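4. Marking the Tabletop

Before anything heavy goes on your Strand table, you will need to know where it goes. The Strand top is one color all over and gives you no help with this.

You will need:
A clean, dry cloth
One roll of blue masking tape
A tape measure
The spacing card from the Brindetti accessory bag

1. Wipe the top and let it dry for 30 minutes. Wiping it and then deciding it looks dry is a different step, and we left it out.

2. Find the card marked 112. Lay it against the leg you labeled in Section 2. If you did not label a leg in Section 2, we'll wait.

3. Run the first strip of tape from one side of the top to the other, along the long edge of the card. Press it down from the middle outward.

4. Turn the card to its second position and run another strip straight across the first. Do not cut either strip where they meet.

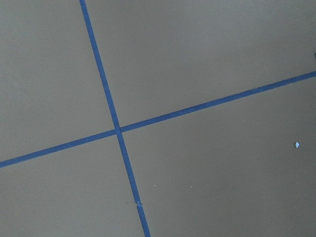
5. Press the crossing down firmly with your thumb. This is the point every measurement in Section 5 starts from, so resist the urge to improve it later.

6. Set the Draren base plate down with its center hole over the crossing. You should see blue through the hole. If you see gray, lift the plate and try again. Sliding it will take the tape along for the ride.

Note: The strips do not have to run parallel to the sides of the table. Customers with an eye for neatness find this upsetting. The base plate does not mind.

Caution: Remove the tape within 6 days. Left longer, it becomes a feature of the table, and the Ullitov warranty does not cover features.

Ullitov Strand Set-Up Guide, revised 09/09/2019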